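Crichton's new album "Hindale" comes out on Clelard in September

Thursday, February 4, 2021
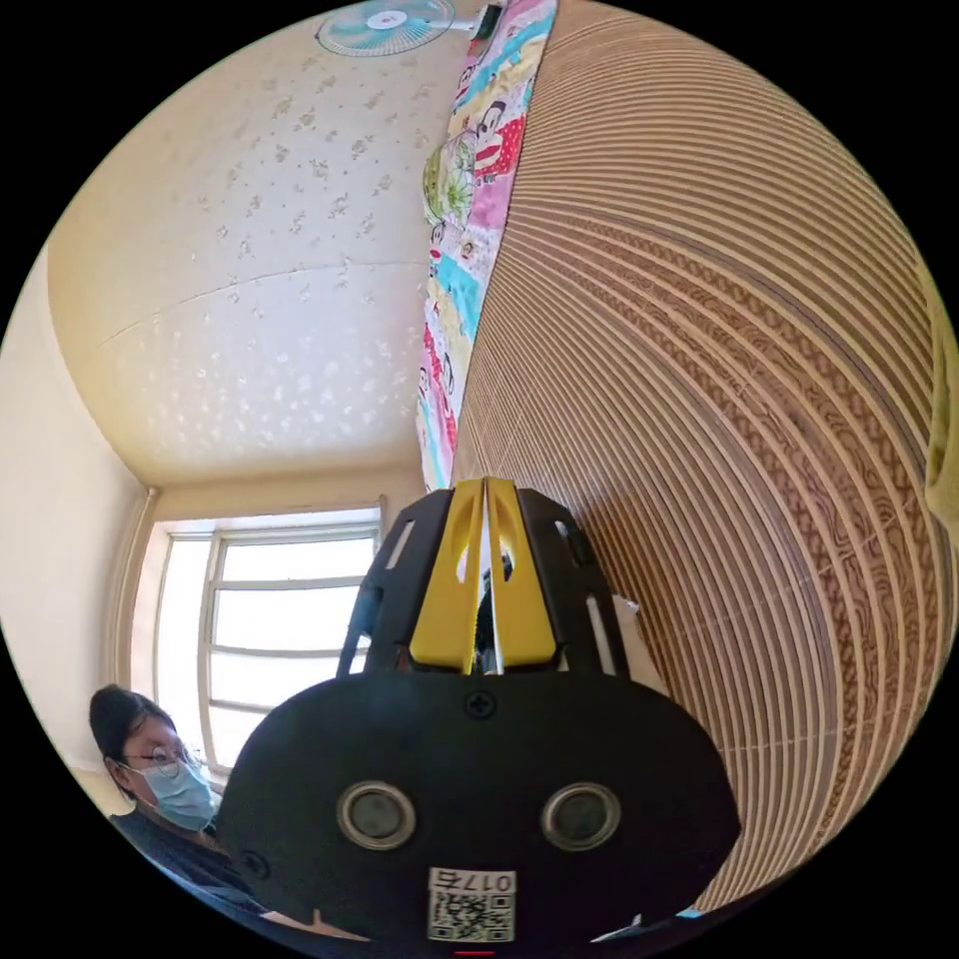
Hi all, it's me, Crichton, writing my own press release again. The label asked if I wanted a professional to do it and I said no, so you get the long version.

"Hindale" is my second full-length record and my first for Clelard, who have been very patient with me. It has 14 tracks and every one of them started with the same pump organ, which I bought from a chapel in Carnudon and drove home very slowly with the back doors tied shut. It wheezes. Two of the low reeds don't speak at all, and one of the high ones speaks whenever it feels like it. I spent a good month trying to fix that and then I just wrote parts around it.

If you know the first album, you'll remember it was mostly modular synth and pretty loud. This one is quieter — my neighbors are thrilled — though there's still plenty of low end, so please try it on real speakers at least once. I recorded the organ dry, close up, pedals and all, then ran the takes through an old tape echo and kept the bits where the two started to argue with each other. In the end I had 244 takes on the drive. Most of them are awful! The longest piece, "Bellows Room," is a single pass with no edits, and I can hear myself breathing near the end of it. I left that in.

There's one track with a beat, "Cold Stops," at 132 bpm. It doesn't sound like anything else on the record and I went back and forth on cutting it, but the folks at Clelard liked it more than I did, so it closes side A. It's also the first single, and you can hear it now on the label's page.

The album will be out on double vinyl and as a download. No CD this time, sorry to the three of you who wrote to me. The download comes with a folder of 8 raw organ samples you can use however you like in your own music, no credit needed (but send me what you make, I love hearing it).

I'm not announcing any shows yet. I'd like to play the whole thing in the chapel at Carnudon when that's possible again, and I'll write to the mailing list first if it happens.

Press copies, interviews and radio edits: please go through the Clelard press desk. I answer email interviews faster than phone ones.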